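Subject: Re: [pelton-kitchen] Growing a pineapple from the crown
Date: 2021-09-11

On the Pelton kitchen list, a member wrote:

> I bought two pineapples at the Atinga market and want to try rooting
> the tops. Last time I stuck one straight in a pot of garden soil and
> it went to mush inside of a month. Do I need rooting powder? Also, is
> it true they ripen on the counter if you buy them green? Mine are
> still pretty firm.
>
> One more thing, does anybody have the chutney recipe from the old
> Zandeo newsletter? I lost my copy when I moved.

Taking these in order.

You don't need rooting powder. The mush was most likely fruit left on the crown. Hold the fruit in one hand, the leaves in the other, and twist. The crown should come away with a short stub. Trim off any flesh that comes with it, then peel the bottom leaves until you have an inch of bare stem. You may see small brown bumps on it. Those are root buds, so leave them alone.

Then let it dry. I leave mine on its side on a shelf for five days or so, out of the sun. After that it goes in a small pot of cactus mix with extra perlite. Garden soil holds too much water for this. Water it once when you plant it and again only when the top inch is dry. Mine had roots at eight weeks. If you tug very lightly and it resists, it has taken.

Don't expect fruit soon. Two years is quick indoors and three is more usual. It needs a bright window and it can't take frost, so if you put it on the porch for the summer, get it back inside well before December. The leaves have small teeth and the plant gets wide – mine is now four feet across and has the spare room to itself.

On ripening: no, not in the way a banana does. The skin may turn more yellow on the counter and the flesh will soften a little, but it won't get any sweeter after it is picked. Go by smell at the base and by weight. If it smells like vinegar, put it back. The variety sold as Feto at the market stays green at the shoulders even when it is ready, so color is not much help with that one.

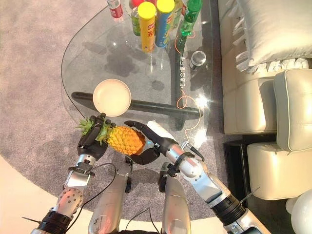
A whole one keeps for two or three days at room temperature. Once it is cut, put it in a closed container in the refrigerator and eat it within four days. It freezes fine in chunks, but it will be soft when it thaws, so use it for cooking.

I do have the chutney recipe, page 20 of the Zandeo newsletter. It calls for 135 grams of brown sugar to one medium pineapple, plus cider vinegar, fresh ginger, an onion and a dried chili. Simmer it uncovered until a spoon leaves a track across the bottom of the pan. I cut the sugar to 100 grams and it still set. I'll type up the full version and send it to the list this week.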